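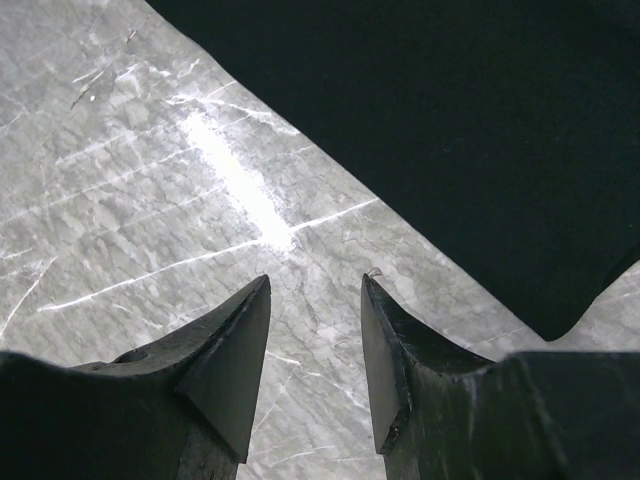
Slide 1. Tampo de mármore cinzento, veios brancos.

Deixar o slide no ecrã enquanto as pessoas se sentam. Não começar antes de fecharem a porta do fundo.

Boa tarde. Chamo-me Dulce Montes e vou falar-vos vinte minutos sobre uma mesa. Quem vinha para a sessão de fiscalidade ainda vai a tempo, é no piso de baixo. (Pausa. No ensaio, a Brisa riu-se aqui. Foi a única.)

Reparem nos veios. Foi por eles que me apaixonei, e foi por eles que passei a limpar a mesa com luz rasante, como quem procura impressões digitais. Um veio branco e uma mancha de leite seco são, a dois metros de distância, a mesma coisa. De perto também, até lhe passarmos a unha.

Slide 2. Só a palavra LIMÃO.

Contar a história do jantar de agosto. Versão curta! A Guadalupe Ventura espreme meio limão directamente sobre a pedra, porque a tábua estava «ocupada com o queijo». Na manhã seguinte há uma marca baça do tamanho de uma moeda. Explicar: o mármore é carbonato de cálcio e o ácido ataca-o. Não é sujidade, é menos pedra. Esfregar não devolve nada. Ainda somos amigas, mas ela agora traz a sua própria tábua.

Se perguntarem por vinagre: sim, também. Vinho: sim. Tomate: sim. Coca-Cola: por favor.

Slide 3. O orçamento.

Polir o tampo inteiro: 400 euros. A oficina Hettiarachchi foi simpática ao telefone e perguntou se eu tinha filhos, gatos ou convidados. Respondi que tinha convidados. Houve um silêncio profissional.

Tampo novo, igual: 4,000, sem transporte. Não mostrar a fotografia do catálogo, que já da outra vez ninguém ouviu o resto.

Acabei por não fazer nem uma coisa nem outra. Comprei um impermeabilizante Rallby e uns 200 euros de bases para copos, estas em três ataques separados de pânico. Dizer com clareza que o impermeabilizante atrasa as nódoas de gordura e de café e não faz nada contra o limão. A Anqi Tang vai estar na segunda fila e corrige-me se eu disser «protege».

Slide 4. Rotina.

Pano húmido, detergente neutro, pano seco. Ler devagar, há sempre quem tire notas. Teste da gota de água num canto discreto: se ao fim de uns minutos a pedra escureceu por baixo, está na altura de voltar a impermeabilizar.

Nada de pó abrasivo. A Adaeze Isah usou-o no tampo dela e chama ao resultado «acabamento mate». Pedir-lhe autorização antes de contar isto. (Pedi. Disse que não. Contar sem o nome.)

Slide 5. Perguntas.

A pergunta do costume é se voltava a comprar mármore. Resposta: voltava, cinzento outra vez, e punha-lhe uma toalha por cima.

Devolver o comando à organização. Levar a amostra de pedra para casa, pesa 5 quilos e da última vez ficou no táxi.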